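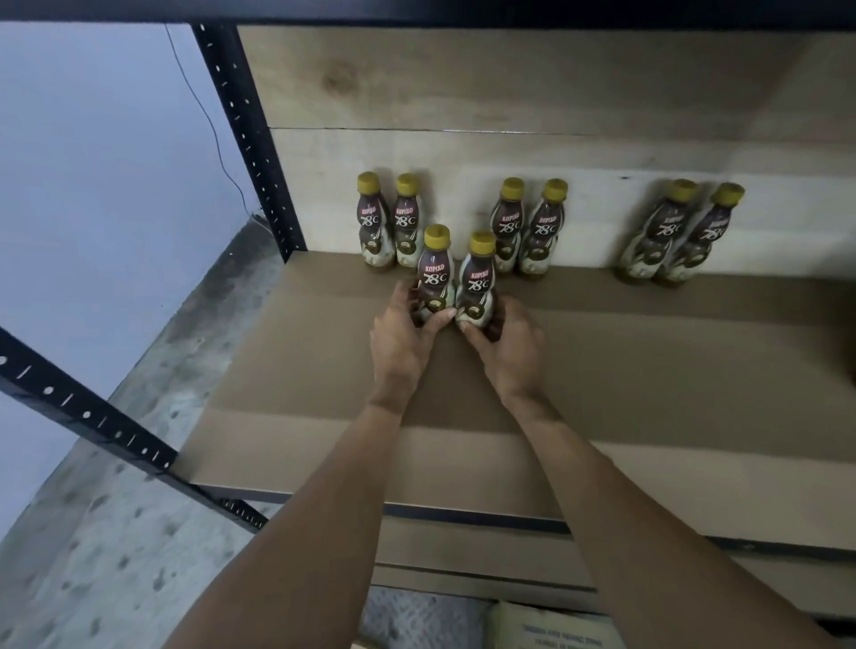 Proceedings > Field Studies > Public Demonstration of Manipulation Tasks

Filed under: Robots and Automation, Retail Handling

4. The Open Day at Sallau

4.1 Setting and purpose

The second part of the study was carried out during the annual open day of the Drastitero laboratory in Sallau, held in February. The laboratory opened its main hall to the public from 10 a.m. until late afternoon. Attendance for the building as a whole, as recorded by the entrance counter, was 2000. The shelf-stocking demonstration was one of several stations on the ground floor and was organized under the Dristudell project, whose broader aims are set out in Section 1.

The open day differed from the laboratory sessions reported in Section 3 in one respect of direct interest to the present paper. In the laboratory sessions, the people watching the task were familiar with it and knew which parts were considered difficult. Visitors to the open day had no such background. Their remarks therefore gave us a view of how shelf stocking is understood by people who have seen it done in stores many times but have seldom had cause to think about it as a series of movements. We wished to learn which stages of the work drew attention, which were passed over, and whether visitors' estimates of difficulty agreed with the scores assigned by our own staff.

4.2 The station

The station was built from ordinary stockroom materials. The shelving unit was of black slotted steel with a back panel of pale boards, and the shelf surface was covered with flat sheets of corrugated cardboard. We kept the cardboard for the open day after some discussion. It has creases and seams, and a narrow bottle set down across a seam may stand less securely than one set down on a flat area. A smoother covering would have made the task easier to perform and harder to relate to conditions in a working stockroom. The same covering had been used in the laboratory sessions, so the two sets of observations can be compared on this point.

The goods were small plastic bottles of bottled coffee, all of one product. The choice of a single product was deliberate. With identical goods, a visitor's attention is not drawn to differences in size or weight, and any unevenness in the finished row can be put down to placement alone. The bottle has a narrow neck and a waist in the middle of the body, so the height at which it is held matters. A hold on the lower body leaves the label partly hidden but gives better control at the moment the base meets the shelf. A hold near the neck leaves the label in view and allows the base to swing.

Figure 4 shows the work at hand. Two bottles are held together toward the front of the group, one in each hand, with the remaining pairs standing along the rear of the shelf. The row is staggered, and a stretch of bare cardboard separates the pair at the far right from its neighbors. Readers are asked to note the spacing in particular, as it is taken up again in Section 4.4.

4.3 Procedure

Demonstrations ran in blocks of 40 minutes, with a pause between blocks during which the shelf was cleared and the floor markings were checked. Visitors stood behind a taped line and were free to come and go. A member of the project team gave a short introduction at the start of each block and then withdrew to the side of the station. The introduction named the task and the goods but said nothing about which movements were thought to be difficult.

Visitors who wished to take part in the study were given a card with two questions. The first asked which moment in the task seemed hardest. The second asked what the visitor would change about the finished shelf. Both questions were open, and the cards carried no examples. Completed cards were placed in a closed box at the side of the hall and were read only after the open day had ended. Children were welcome at the station, but cards filled in by children were set aside and do not form part of the results.

Two members of the team kept written notes of remarks made aloud at the line. These notes are less complete than the cards. The hall was noisy in the early afternoon, when the Khan exhibit in the next bay was also running, and several remarks were recorded only in part. Partial remarks have been left out of the analysis unless both note-takers had written down the same words.

4.4 Observations

The most frequent answer to the first question concerned reach. Visitors judged that setting a bottle down at the back of the shelf was harder than setting one down at the front, and many of them linked this to the risk of knocking over goods already in place. Staff scores from the laboratory sessions point the other way. Our staff had rated the final adjustment of two neighboring bottles as the hardest stage, on the ground that each contact with one bottle may disturb the other. Very few visitors mentioned adjustment at all, and those who did tended to describe it as tidying up.

We believe that the difference arises from what can be seen at a distance. A long reach is plain to anyone standing behind the line. A small correction between two touching bottles involves little movement and can be missed entirely, even by an attentive observer. Several written notes support this reading. One visitor remarked that the work "seemed to stop" at a point when, according to the note-taker, an adjustment was under way.

Answers to the second question dealt largely with spacing and with the direction of the labels. Visitors were stricter about spacing than we had expected. A gap in the row was mentioned more often than a crooked label, and some cards asked for the bottles to be brought forward to the edge of the shelf, as is common in stores. The task instructions used in Section 3 contain no rule about the front edge. We had treated position along the depth of the shelf as a matter of convenience, and the scoring sheet has no entry for it.

4.5 Limits

The cards were completed by people who chose to complete them, and no claim is made that they represent the public of Sallau or visitors to the laboratory in general. The time each visitor spent at the station was not measured. Cards from the last block of the day are shorter than the others, and it is possible that the approach of closing time had some effect on them. The revised scoring sheet, with an added entry for depth, is described in Section 5.

Dristudell Project, Drastitero, Sallau | Contact the editorial office | All rights reserved | Back to top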